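Maintenance diary, two-arm unit, Plurnirer workshop
October, entry 14

The unit was taken out of service at 3 p.m. for the monthly check of the gripper and its cabling. The work was carried out by Thenmozhi Reddy, with parts supplied by Godoy.

The coiled cable at the top of the gripper housing was unplugged, cleaned at the contacts and plugged in again. The rocker switch was operated 10 times and responded on each occasion. Both fingers were wiped down and their screws tightened to the value given in the Tedeo manual. The zero position was then set again.

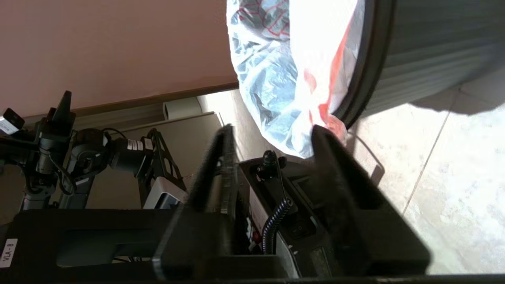

Gripper at the bin liner, second arm at left. Platform label VLA-8.

The lined bin remains the standard target for the closing test. Three closing cycles were run at low speed. In the third, the right finger reached its end position slightly after the left, and the offset has been entered in the fault log. No adjustment will be made until Foltitz has replied regarding the permitted play.

The thin wires along the platform are to be tied back before the next entry. One spare coiled cable is held in drawer 3; a second has been ordered. The unit was returned to service at 4:40 p.m.

T. Reddy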